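The folding table

Posted 2024-01-18

I said in my last post that I'd write about the laundry when I'd calmed down. I haven't, entirely, but Francine Cloutier has asked me twice now and she's the only person who reads these on the day they go up.

For anyone new: I sort and fold at Nyitrai, a commercial laundry. Hotel sheets are most of it, and the big ironers have handled those since before my time. My end of the building does the bits the ironers can't: personal washing from the care homes, shirts, trousers, pyjamas, the odd tea towel that's come in with somebody's cardigan. It arrives in a tangle and leaves in labelled piles. We get through 4000 pieces on a busy day.

Last April management told us they were "exploring automation with Driteck". There was a slide with a smiling woman on it, standing beside a conveyor with her arms crossed. I remember thinking she had time to cross her arms.

What they want to automate is picking one thing out of the heap. Folding I could almost understand, because it's the same motion over and over. But picking is where the knowing is. You see a bit of hem and you know whether it's a pair of trousers or an apron, and which way to pull so three other things don't come along for the ride. Imre Tóth has been doing it for 36 years and doesn't look down any more.

The sales line is that it takes away the dull part and leaves us the interesting part. I've asked what the interesting part is. So far the answer is "exceptions", meaning whatever the machine drops or can't make sense of. I've worked beside the ironers long enough to know what that looks like – you stand there waiting for a jam, and then it's your fault the line stopped.

I'll be fair. My shoulders are bad and Imre's are worse. If something else did the heavy end of the shift I wouldn't chain myself to the table. There are 40 of us on the floor and I doubt many would. But when I asked whether the hours would stay the same, I was told it was too early to say, and it's funny how it was never too early to choose the colour of the safety lines.

The union meeting is in 4 weeks. I want the hours in writing, and I want Imre in the room when they decide what counts as a good pick.
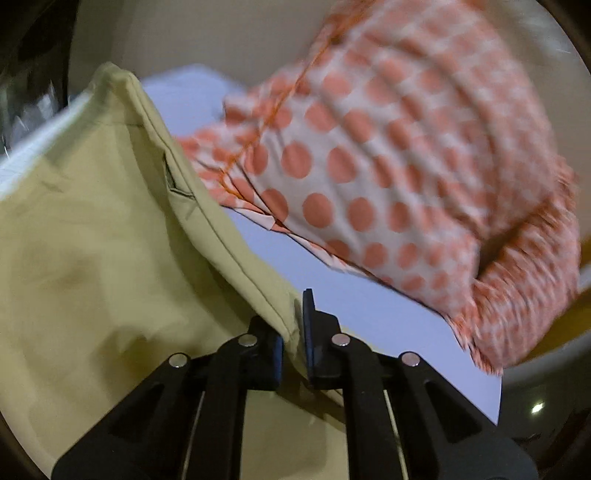
Getting hold of one edge, with the polka dots right beside it.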